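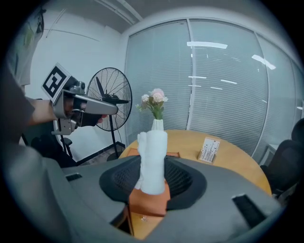 Pink and white blooms on one of the round tables at the Trarkari community room.

Flowers are back on the tables at Trarkari. The community room reopened 8th December after nearly 58 days shut for floor work, and first through the door wanted to know where the old long benches had gone. Sold - 695 raised, all of it put toward round wooden tables from Garamitz, a secondhand office furniture place out past the rail yard.

"People sit facing each other now," said Hryhorii Skoryk, who runs the bookings. "Before it was like waiting for a bus."

Vases came from Vilen, the florist next door, which is also giving a fresh bunch every week until March. Small cards are going out on tables too, same as before the work.

Still to do: a second sink, more coat hooks. The heating is fine, Skoryk said, but the room gets stuffy when its full so the fans are staying.

Gangadharan Kamath's supper club has the first evening booking, 97 names on the list already - so two sittings. Doors at 2 for anyone helping set up. Bring your own apron, theres none left in the cupboard.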